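Puvik takes over the sales and service of Bañez punching lines in the region

Rustarham, 2024-07-08

Puvik, the dealer for metal fabrication machines in Rustarham, has signed a contract with the Spanish manufacturer Bañez for the sales and service of its angle and flat bar punching lines. The contract is valid from the first day of this month. It covers new machines, spare parts, tooling and also the service for lines which are already installed, including those that were sold by the former dealer in Sukilmont.

For the customers of the former dealer this answers a question that was open since May. At that time the Sukilmont office stopped to take new orders, and several shops did not know where they should send their service requests. Birgit Rieger, managing director of Puvik, says that every owner of a Bañez line will receive a letter with the name of a contact person and the new telephone numbers. Running service agreements stay in force until their normal end, with the same prices.

"We did not want that a shop has to sign a new paper only to get a hydraulic hose," Rieger says. "Who has an agreement, has an agreement. We talk about the next one when the old one is finished."

Puvik was founded as a repair business for band saws and plate shears and sells today also drill lines, ironworkers and plate rolls. Until now it had no punching line for angles in its program. Shops that make towers, racks, stairs or trailer frames often asked for one, and they had to be sent to other dealers. According to Rieger, this was the main reason for the talks with Bañez, which took 9 months. 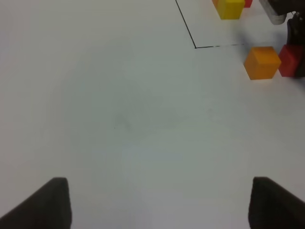 Gripper fingers over a table with a pale top.

The most important part of the contract for daily work is probably the spare parts store. Puvik has put 1117 different parts for the Bañez machines on the shelf in Rustarham, among them punches and dies in the common sizes, seals, proportional valves, measuring wheels, limit switches and the control cards for the older series. Before, most of these parts had to come from the factory, and a customer could wait more than one week for a valve. Parts that are on the shelf and ordered before noon will now leave the building on the same day.

Till Kuhlmann, who leads the service department, spent a large part of the spring with the list of these parts. He compared the service reports of the last years and looked which parts fail often and which ones stop the whole line when they fail. The second group was for him more important than the first. A worn guide roller is not nice, he says, but one can work with it until Friday. With a broken encoder the carriage does not know its position, and then the line stands.

Three technicians of Puvik were trained at the factory in the spring. One of them, Dilani Gamage, will take care only of the controls and the software. She can connect to the newer lines by remote access, if the customer permits it, and can read the error memory before somebody drives to the shop. For the older lines without network connection she asks the operators to write down the error number and the step of the program where the machine stopped. Please do not switch off the machine before this is written down, she adds, as the older control forgets the number.

The telephone for service is occupied from Monday to Friday, from six in the morning until six in the evening. There is also a number for Saturdays, but only for customers with an agreement.

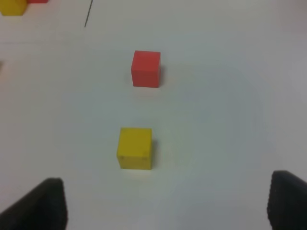

One of the first customers under the new contract is the steel shop of Gunther Mühlbauer on the road to Sukilmont. The company makes platforms, handrails and small lattice masts and has bought an angle punching line for profiles up to 200 millimeters. The line has three punching units on each side, a marking unit and a single cut shear. It replaces an older machine on which the bars were moved by hand against a stop. Delivery is planned for the fall, after the foundation in the hall has been made new.

Mühlbauer compared offers from several dealers and says that the price was not the lowest one. For him it was decisive that the technician comes from Rustarham and can be in his hall in less than one hour. He also was glad that the new line accepts the drawing files from his office without an additional conversion program. Until now one employee had to type the hole positions for each bar, and with long masts it came again and again to mistakes that were found only at assembly.

The old machine will be taken back by Puvik. It will be checked and overhauled in the workshop and then offered as a used machine. Rieger expects that used punching machines will have good demand with smaller ornamental shops, which do not need a complete line but would like to stop drilling every hole.

For shops that want to see the machines working, Puvik is preparing a demonstration line in its hall in Rustarham. Customers can bring their own material and their own drawings, and the parts can be taken home after the test. Ida Hamann from the sales office makes the appointments. She recommends to send the drawings some days before, so that the right punches are in the machine when the visitors arrive. Bars should not be longer than six meters, because the infeed conveyor in the demonstration hall is shorter than the normal one.

Training courses for operators will be given in the same hall. A basic course takes two days and treats the change of tooling, the daily lubrication, the setting of the clamps and the input of simple programs. For customers who buy a new line, the course for two operators is included in the price. Others can book it separately, also when their machine is an older one.

Tooling can be ordered by telephone or by e-mail as before. The old order numbers from Sukilmont remain valid, and they will be printed on the delivery note together with the new ones until the end of the year. Customers who are not sure which die belongs to their machine should give the serial number from the plate at the hydraulic unit. Requests about machines that were bought directly from the factory can also be sent to Puvik.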